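Lab notebook, simulation bench
March, written up the same evening, feet up at last

Open day is done and I want to get this on paper before it all runs together. We had four groups through, the biggest one 16 people, all squeezed in around the two monitors at the Kusside end of the room. Next time we really should put the second monitor up higher, or borrow the big one from the Wiltetti office, because the folks at the back spent most of their visit looking at the necks of the folks at the front. They were very nice about it.

We ran the tennis ball task all day, the one where the simulated arm puts balls into a clear tube on the round wooden table. I had argued for the drawer task, which is harder and which I am fonder of, and I was wrong. Everybody knows what a tennis ball is and everybody knows how they fit in a tube, so I could skip most of my little speech and get straight to the fun part.

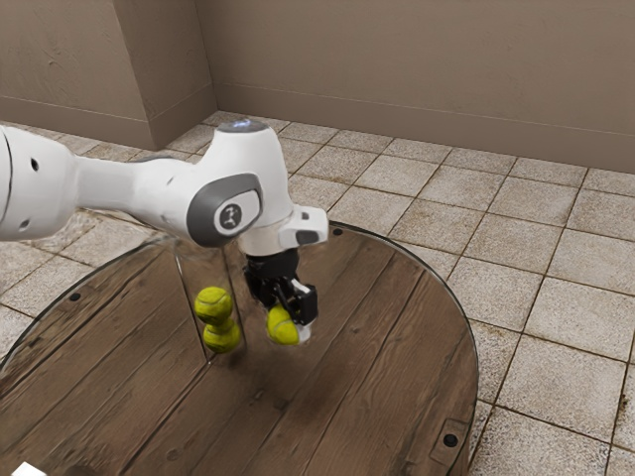

Why run the demo in simulation when there are real arms in the building?
We wanted visitors to take the controls themselves, and in the simulator a wild move costs nothing but a reset.

That question came up in every group, by the way, so let's put the answer on the handout. The other regular was how long it takes to build a room like that, and I gave a rambling reply about textures and contact settings that I would like to do better on. The Prustel visitors (the ones who came up by van in the morning) were more interested in the friction values than in anything else, and we went so deep into it that the next group had to wait in the hallway — sorry again to whoever was minding the door. I promised to send them our notes on soft contacts. Please somebody hold me to that.

The wrist view was the surprise of the day. I had planned to leave it off, thinking that all that wood grain and yellow-green felt up close would just confuse people, but one of the younger visitors asked what the gripper sees, so I switched it on and after that I never got to switch it off.

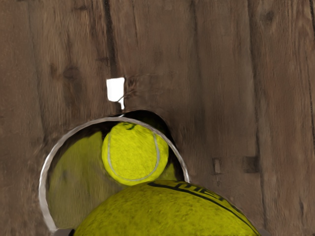

Several people found it much harder to steer that way and said so, loudly, and then wanted another turn. A retired machinist in the second group had the best touch of anyone, very small moves and long pauses, and he explained to me at length how he used to line up a boring bar by feel. I could have listened all afternoon. His advice was to come in square over the opening first and only then think about going down, and I passed that along to every group after his as though I had thought of it myself.

Things to fix while I remember. The reset key sits right next to the camera key and people hit the wrong one all day long, so let's move it. The Cheema controller lost its connection once after lunch and came back when I unplugged it and plugged it in again; I did not look any further into it, and I should. The default speed is too quick for beginners. I turned it down between the first and second groups and left it there, and it is still turned down, so whoever runs the next batch of trials should set it back before wondering why everything is slow. 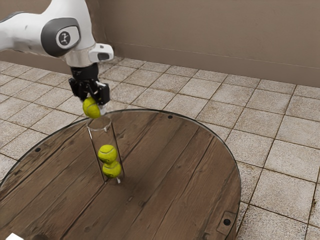
Notebook 4, p. 22

Saved the logs from the whole day under the open day folder, 773 files, none of them sorted. Plenty will be people waving the arm around to see what happens, but I'd like to go through the rest and see how beginners come at the tube compared to us. My hunch is that they watch the ball and we watch the rim. It might be worth a short talk at group meeting if the logs bear it out.

Leftover cookies are in the kitchen. The coffee urn goes back to Wiltetti in the morning and still needs a rinse.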